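Diary > 2020 > Winter

February 23, 2020

Woke up with the seed catalogs on my face again. I'd got as far as the squash page and then, evidently, given up on life. So the garden order still isn't in, and if I leave it much longer I'll be stuck with whatever the hardware store has left in April, meaning marigolds and a sad pepper.

But I did spend the whole morning on noodles, and I regret nothing!

Jummai Ekwueme lent me her mother's roller back before Christmas and it has been sitting on top of the fridge making me feel guilty. I'd been telling myself I'd do it once I had "proper" flour (there is no such thing, I was stalling). Today it was sleeting sideways, the dog refused to go farther than the porch, and I figured if not now then when. Flour, water, salt, a bit of baked baking soda for the chew. You spread the baking soda on a tray and leave it in the oven for an hour and it comes out looking exactly the same and yet you mustn't touch it with your bare hands. I like cooking that feels slightly like a chemistry lesson.

The dough was horrible. Gravel. I kneaded it until my wrists hurt, then put it in a freezer bag, laid the bag on a towel and walked on it in my socks, up and down the kitchen with the radio on. Apparently this is a perfectly respectable method. After a rest under a bowl it was smooth as an earlobe and I was so pleased I texted Jummai, who wrote back "clean socks??" and nothing else.

Rolling took forever. The machine has 8 settings and sticks on the fifth, so I had to lean on the handle with my hip. Got flour in the toaster. Got flour in the drawer under the toaster. The first batch I cut too thick and they swelled up like shoelaces, but the second batch was good – springy, a little yellow, none of that pasty taste you get from the packets. I ate a bowl standing up at the counter with just soy sauce and a soft egg, and then made myself stop so there'd be some left for supper.

Rosario Sartori came by later with the broth, as promised. Two jars of it, wrapped in a bath towel on the passenger seat with the belt on. Chicken backs, ginger, burnt onion, and something else Rosario won't tell me. I think it's dried anchovy. I've asked three times now. We got out the gingham cloth and the good chopsticks and I felt quite grown up. 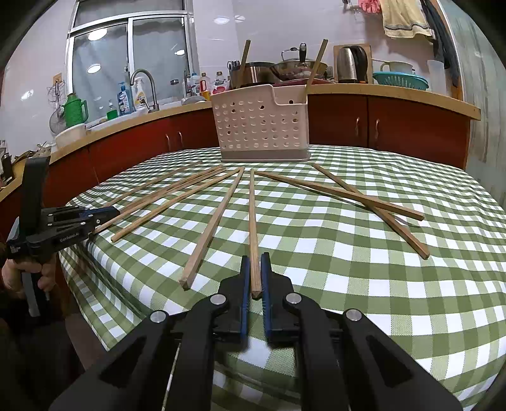 The green gingham and the chopsticks.

We had the noodles in broth with greens and the last of the chili oil, and neither of us talked much for a while. Rosario holds chopsticks way up near the top, very elegant. I still hold mine down low like a pencil, same as I did when I was seven and my aunt used to take us to the Peruvura for my birthday. It had a fish tank by the register and paper placemats with the zodiac on them, and I was always furious at being a rooster. The place closed years ago. It's a mattress store now, and every time I drive past I can smell orange peel, which makes no sense at all.

Rosario wants to do dumplings next. I said yes before thinking about the pleating. I've tried pleating once and mine looked like something had stepped on them. Maybe Jummai can be talked into coming, she's got quick fingers and she's bossy in a useful way. She could stand at the end of the counter and send back the bad ones.

Other business. The Wonisholm bus is going to be on the winter timetable a while longer, so I'll have to keep leaving early for choir. The concert program got changed again – the Mullach piece is out, thank goodness, we never once got through the middle section without the altos wandering off. I have 28 pages of something in Latin to learn instead and I haven't opened it. Also need to ring Lombardi about the boiler. It's making that knock again, only at night, only when I've just got comfortable.

Dishes are soaking. There's dried dough on the roller and Jummai says never to wash it, just let it dry and brush it off, so that's tomorrow. Dog has found a noodle behind the stove and is lying there staring at it. Going to go rescue one or the other, and then bed, with the squash page.

Filed under: Kitchen, Winter, Small Stuff

Back to top | Contact | © All entries belong to the author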